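About Rudport

Rudport fits out small offices: partitions, doors, blinds and lights. We started in 2000 as a two-person blind repair shop run by Helju Lūse and Vilhjálmur Mikkelsen, and we still repair blinds. Today there are 7 of us, and most of our work is in buildings that were put up for one purpose and are now used for another.

What we do

We measure, draw, order and install. Delia Mansilla handles measuring and drawings. Lorena Arancibia runs the installation crew and is the person you will see on site most mornings. Orders and invoices go through Oriana Painemal, who can also tell you where your delivery is.

We take on rooms up to 600 square feet. For larger floors we will give you the name of another firm -- ask when you call.

How we work

The first visit is free within the county. We need to see the room with the lights on and again with them off, so please allow an hour. You get a written price, and it holds through the end of the following month.
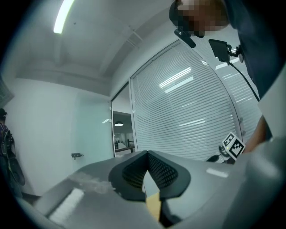 Glass partitions are the job we get asked for most. They let a meeting room borrow light from the hallway, and blinds give it some privacy when it needs it. We usually suggest horizontal ones in white, like these, with many thin slats. Ceiling lights do show up in them as bright streaks, so we talk about light placement before anything is ordered.

Repairs are booked separately. Bring the blind in or leave it at the front counter before 4 p.m. with your name and phone number on it.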